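Part 3: Cutting Down Old Woven Sacks

If you've read Parts 1 and 2 you already have a stack of empty sacks and a place to sit. Good! Now comes the bit I enjoy most, which is turning a scruffy old feed or grain sack into flat pieces of cloth you can use for lining crates, covering seedlings, wrapping tools, whatever you like. I've been doing this for years (badly at first) and the steps below are the ones I follow now. Last revised July 28, 2021, mostly so I could rewrite step 6, which confused everybody, me included.

What you'll want within reach

A utility knife with a retractable blade
A basket or tub for the scraps, the wider the better
A broom
A pair of long trousers. I mean it. Shorts and a knife do not go together.

Before you start

Caution: shake the sack outdoors first. Old sacks hold an amazing amount of dust and chaff, and if the last thing in it was seed treated with anything, throw the sack out. Don't cut it up, don't save the nice corner. Out.

Note: woven plastic frays the second you cut it. You'll get threads on the floor, on your socks and, if your house is like mine, in the butter dish. Pick a room with a hard floor and pull the rug out of the way.

Cutting the sack

1. Turn back the mouth of the sack and look inside. Pull out any string, labels or strips of strap you find in there and set them aside.

2. Sit down and bring the sack up onto your lap, mouth upward. Gather the neck in your free hand, a good big handful, so the cloth is bunched and can't slide around on you.

3. Slide out just enough blade to get through the cloth. One click on most knives. My friend Idun Ljungberg runs hers all the way out and I can't watch.

4. Start at the rim and cut in short strokes, always away from the hand that's holding. If the blade drags, stop and snap off or change the tip. A dull blade makes you push, and pushing is how I got my one and only scar from this hobby.

5. As you go, keep moving your holding hand so it stays behind the blade. This feels slow and fussy for the first sack or two and then you won't think about it.

6. When the bunch in your hand gets too thick to control, bring the whole thing over the basket and keep working there. You'll be squeezing the cloth from both sides, knife still in hand, so go gently and know where your tip is pointing the whole time.
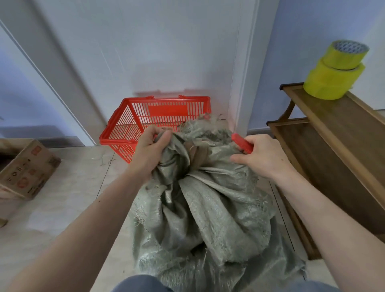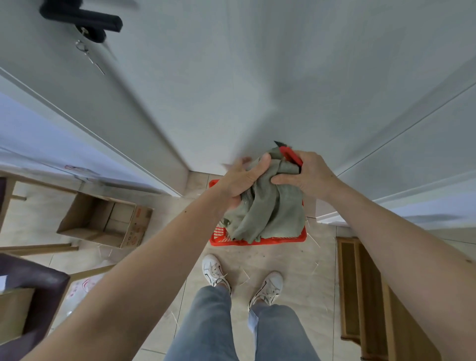 A firm grip on the bunched cloth, and the red basket close by.

Can I wash the pieces after I've cut them?
Rinse them with a hose and hang them in the shade to dry. Skip the washing machine, where the loose threads come off in the drum and end up in the filter.

7. Retract the blade before you put the knife down. Every time, even if you're only reaching for your coffee.

8. Spread the cut sack flat on the floor and trim off the bottom seam. It's doubled over and stitched, so go through it in two passes and don't try to be a hero.

9. If you want the edges to last, fold them over by the width of your thumb and run a line of big stitches along the fold. I use waxed thread. Everett Ambrose, who got me into all this, swears by strong tape, and his have held up fine too.

10. Roll the finished pieces up (rolled is better than folded, you get fewer creases) and tie them with the string you saved in step 1.

Cleaning up

Gather the long threads by hand first, then sweep. If you sweep first they wind themselves around the bristles and you'll be picking at that broom all evening. Check under chairs and along the baseboards, and check your shoes before you walk off into the rest of the house.

Caution: don't leave loose threads where pets or small kids can get at them, and never burn them. Scraps go in the trash or, if your town takes this kind of plastic, in the recycling.

Keep any scrap bigger than your hand. You'll need a few of them in Part 4, for patching the sacks that were too good to cut.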